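Home > Cookware > Casseroles and stewpots > Trevivum 274

Trevivum 274 Covered Casserole, 4 litre

Manufacturer: Trevivum
Supplied by: Cekach Kitchen Equipment
Capacity: 4 litres, measured to the rim
Material: cast iron, vitreous enamel inside and out
Colours: slate, cream, dark green
Availability: in stock, all colours

The Trevivum 274 is a round covered casserole for use on the hob and in the oven. It is cast in a single piece, with the side handles formed as part of the body, and is finished with a light-coloured enamel inside so that the state of the food can be seen during browning. The lid is of the same material as the body and carries a stainless steel knob.

The 274 replaces the earlier Trevivum covered pot, which is no longer made. Customers who own the earlier pot should note that the lids are not interchangeable. The new rim is slightly wider and the old lid will drop into it without seating. A limited number of lids for the earlier pot are still held by Cekach and may be ordered through the spares desk.

Intended use

The casserole is suited to stews, braised meat, pot roasts, soups, pulses and bread. The weight of the lid holds most of the steam within the pot, and for long cooking in the oven the quantity of liquid given in a recipe written for a lighter pan can usually be reduced a little. Cast iron takes longer to heat than aluminium or steel and holds its heat for longer once it has done so. A medium setting on the hob is sufficient for almost all purposes, including browning. High settings should be kept for bringing a full pot of water or stock to the boil.

The 274 is not intended for deep frying. It should not be used on an open barbecue or over a wood fire, where the enamel may be damaged by uneven heat.

Compatible heat sources

Gas, electric solid plate, ceramic, halogen and induction. The base has been ground flat and may be used on glass hobs. The pot should be lifted when it is moved on a glass surface and should not be dragged. On gas, the flame should be adjusted so that it does not extend beyond the base.

The pot and lid may be used in any domestic oven, including under a hot grill without the lid. The stainless steel knob may be left in place at all oven temperatures. It becomes very hot, as do the side handles, and dry oven gloves must be worn. Damp cloths pass heat quickly and should not be used to lift the pot.

Microwave ovens: not suitable.

Before first use

Remove all packing, including the four small plastic clips on the rim, which keep the lid clear of the body during transport. The clips should be kept. They are useful when the casserole is stored with its lid on, as they allow air to pass and prevent stale smells from forming inside.

Wash the pot and lid in warm water with washing-up liquid, rinse and dry thoroughly. The narrow band around the rim and the matching edge of the lid are covered with a thin matt coat in place of the full enamel. This is normal. A little cooking oil wiped over these edges after the first few washes will protect them.

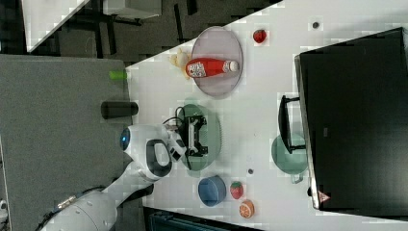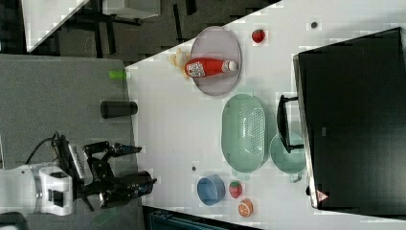
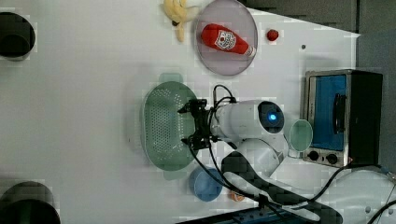 Cooking with the 274

Allow the pot to warm gently before adding meat. Oil or butter should be added to the warm pot and allowed to heat in its turn. If the fat begins to smoke, take the pot off the heat and let it cool before continuing. Meat should be patted dry and browned in batches, with space left between the pieces. A crowded pot will produce steam and the meat will turn grey.

The browned layer left on the base is easily loosened with a small quantity of stock, wine or water, stirred with a wooden or silicone spoon. Metal spoons may be used with care for serving but should not be knocked against the rim. Hand-held electric whisks and blenders should not be used inside the pot. Where a soup is to be blended, transfer it to a suitable bowl first.

Acid foods such as tomatoes, vinegar and citrus fruit may be cooked in the 274 without harm to the enamel. Food may also be marinated in the pot in the refrigerator. After chilling, the pot must be allowed to return to room temperature before it is placed on a hob or in a hot oven. Sudden changes of temperature are the most common cause of cracked enamel and are not covered by the guarantee. For the same reason, cold water must never be poured into a hot empty pot.

Bread may be baked in the covered pot. Heat the pot and lid together in the oven from cold, and line the base with baking paper before lowering the dough. The Jalali bread sling, sold separately, is made to fit the 274 and allows the loaf to be lifted out without tipping the pot.

Cleaning

Leave the pot to cool for a few minutes before washing. Fill it with warm water and allow any residue to soften, then clean with a nylon brush or a soft sponge. Steel wool, metal scrapers and coarse scouring powders will dull the surface and should be avoided.

Food that has burnt on may be removed by covering the base with water, adding two teaspoons of bicarbonate of soda and simmering for a short time. Several treatments may be needed. A faint brown tint on the inner enamel is to be expected after regular use. It does not affect cooking, though it may be lightened with a non-scratch cream cleaner.

The 274 may be washed in a dishwasher. Frequent machine washing will in time reduce the shine of the outer enamel, most noticeably on the dark green version, and washing by hand is recommended. If a dishwasher is used, the full cycle should be completed and the pot dried by hand afterwards, with particular attention to the rim and the underside of the lid.

The knob is held by a single screw which passes through the lid. It should be checked from time to time and tightened if loose. A coin or a flat screwdriver may be used. Do not overtighten.

Accessories and spares

The following items are held in stock by Cekach and may be added to an order for the casserole or bought alone.

Part 600: replacement lid for the 274, complete with knob. Available in all three colours. Please state the colour when ordering. Slight differences in shade between a new lid and an older body are unavoidable, as the enamel is mixed in batches.

Part 700: steaming insert, stainless steel, with folding handle. Rests on the inner ledge of the 274 with the lid fully closed. Suitable for vegetables, fish and small puddings. Not suitable for any other Trevivum pot.

Jalali bread sling: silicone, with two long handles. The handles should be folded inwards before the lid is replaced.

Trorkus trivet: beech, round, with cork feet. Large enough for the 274 and for most other casseroles of similar capacity. The trivet should be wiped clean and must not be soaked.

Replacement knobs, screws and rim clips are supplied free of charge to registered owners, subject to a small charge for postage.

Which size to choose

The 4 litre capacity is generally enough for a family stew with a portion or two remaining, or for a medium chicken with vegetables beneath it. Customers who regularly cook for larger gatherings may prefer the oval model, which has its own page in this section. The round shape sits more evenly on a standard hob ring and is the better choice where the pot will be used mainly on the hob. Customers with limited strength in the hands or wrists are advised to handle the casserole before buying, as it is heavy when full. It may be seen at the Cekach showroom on any weekday except Wednesday.

Guarantee

Trevivum guarantees the 274 against faults in material and workmanship for as long as it remains with the first owner in normal domestic use. The guarantee does not extend to damage caused by overheating, dropping, sudden changes of temperature or unsuitable cleaning products, nor to use in hotels, restaurants or other commercial kitchens. Small marks beneath the handles, where the casting is supported during firing, are part of the process and are not regarded as faults.

A pot with chipped enamel on the inside surface should be taken out of use. Chips on the outside do not affect cooking, but the exposed iron should be kept dry and lightly oiled to prevent rust.

Claims should be made in writing to the spares desk, with proof of purchase and a clear photograph of the fault. The pot itself should not be sent until it has been asked for. Questions about the guarantee may be addressed to Eusebio Bermúdez, Customer Service, Cekach Kitchen Equipment.

Delivery and returns

Orders received before noon are normally sent the same working day. The casserole is packed in a double carton, and both cartons should be kept until the contents have been inspected. Unused goods may be returned in their original packing for exchange or refund. A casserole that has been heated, even once, cannot be accepted as unused.

Related products

Trevivum oval casserole
Trevivum shallow braising pan
Jalali silicone spoon set
Trorkus beech trivet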